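Stop Throwing Away the Hesitations

Posted on Feb 14, 2021 in Opinion

Most groups that teach a robot by remote control delete the same part of the recording first.

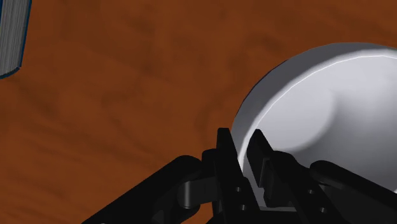

The part I mean is the pause before contact. An operator brings the gripper to the object, stops, makes two or three small corrections, and only then closes. In a typical trimming script anything below a velocity threshold is treated as dead time and removed. The resulting trajectories are shorter, smoother and easier to plot. I think they are also worse training data, and that the practice persists mainly because smooth curves look like competence.

My own view comes from a small project called Skostent, which collected teleoperated demonstrations of tabletop tasks, in simulation first and later on a physical arm. We had 211 demonstrations of a single task: pick up a bowl by its wall and set it down elsewhere on the table. The wall grasp is a useful test. One finger goes outside, one goes inside, and the rim passes between them. The tolerance across the fingers is generous and the tolerance in yaw is not. If the fingers come down at the wrong angle to the curve of the wall, the grasp closes on two corners and the bowl rotates as it lifts.

Operators learn this within a few attempts. What they learn is not recorded as a rule anywhere. It shows up as a short stationary period above the rim, then a small wrist rotation, then the descent. After trimming, the rotation is merged into the approach and the policy sees one continuous motion whose final angle appears to have been known from the start. The operator did not know it from the start. The operator looked, and then chose.

We trained two policies on the same set, one with the pauses and one without. Over 40 trials each, the untrimmed version was slower and dropped fewer bowls. I would not build a theory on 40 trials, and the gap narrowed when we widened the camera's view. But the failures were of a different kind. The trimmed policy committed early and missed at speed. The untrimmed one tended to stop short of the rim and stay there, which wastes time but leaves the bowl where it was.

The usual objection is a sound one. A pause in a demonstration is ambiguous. A policy that maps the current observation to an action sees nearly identical inputs across the whole pause, most of them labeled "do nothing," and it may learn to do nothing indefinitely. We saw this. The answer in common use is to remove the idle frames. A better answer is to give the policy some history, or to predict a short sequence of actions at once, so that the end of the pause is inside what it has to predict. Both cost something in compute and tuning. Deleting the frames costs one line of code, and I suspect that explains most of its popularity.

A second objection is that pauses reflect the interface and have little to do with the task. This is partly true. Our first controller, a Fudon handheld unit, had enough lag that people waited for the arm to catch up before every correction. Those waits carry no information about bowls. When we moved to the Plostimero rig in August, with a leader arm the operator moves directly, the median pause fell by roughly a third. What remained was concentrated near contact. Lag pauses are spread over the whole path; decision pauses cluster where the geometry gets tight. A filter that looks at distance to the object can separate most of them, and a global velocity threshold cannot.

Hand guiding has a related problem. When a person takes hold of the arm and moves it through the task, the pause is often shorter, and it is tempting to call the result cleaner. But the person is looking at the bowl with their own eyes, from the side, while the policy will have only its cameras. The hesitation that would have told us the camera view was poor never occurs. For that reason I would take 9 remote demonstrations made through the robot's own camera over a larger number guided by hand, at least for grasps where the angle matters.

There are cases where trimming is right. The seconds before the operator starts moving should go. So should the end of the episode after release - our recorder kept running for 5 seconds there, and nothing in that stretch was of any use. Anything caused by a dropped connection should go too, and should be logged as such.

My request is narrow. Store the raw episode with its timestamps. Apply trimming at load time, as a setting, and report the threshold along with the result. The Chukwu format we used for export resampled everything to a fixed step and discarded the original clock, so for our early sessions the question can no longer be asked. Those files are still on the server, and I have stopped using them.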